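Arm keeps dropping things short of the second bin
Posted in Home Builds, April 2019

Hi all, hoping somebody has been down this road before me. I've been putting together a sorting setup in our shared workshop in Nivley, with two gray bins clamped to a wood table and an arm that is supposed to move small toys from the front one to the back one. It's been a lovely project and I've learned a great deal, mostly the slow way. My trouble is the fingers. On anything soft they do fine, but on hard plastic they slide off halfway up, and out of 13 tries last night I got 8 good lifts.
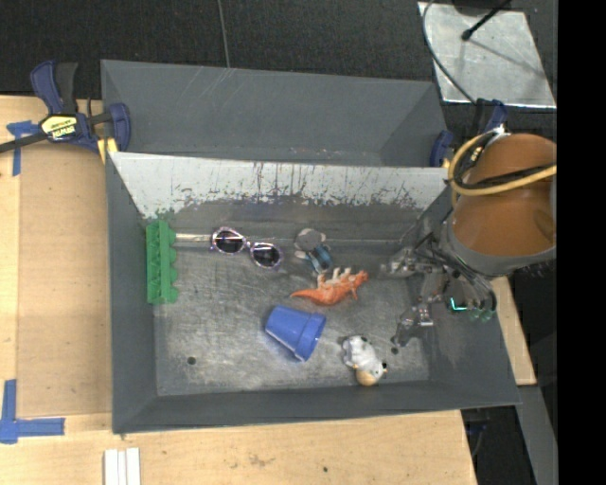
I've already tried closing harder, and that only squirts the toy sideways. Do I need different fingertips, or am I coming in at the wrong angle? I'd rather not rebuild the wrist if I can help it — it took me 6 weekends!

Jundadton

Oh, I feel for you, I went through the same thing. Before you buy anything, wipe the tips down with rubbing alcohol and let them dry. Then slow the lift way down for the first inch or so. If it still slips, glue on a bit of thin silicone sheet and trim it flush. For a cup lying on its side, turn the wrist so the fingers close across the body. Grabbing along the length never worked for me.

Dernero

get a suction cup

Lindemann

Suction is nice on smooth things but it won't do much with plush, so I'd stay with fingers. Check that both of them touch at the same moment, too. Mine was 2 millimeters off to one side and it pushed everything over before it gripped. I shimmed it with a scrap of soda can and it's still in there.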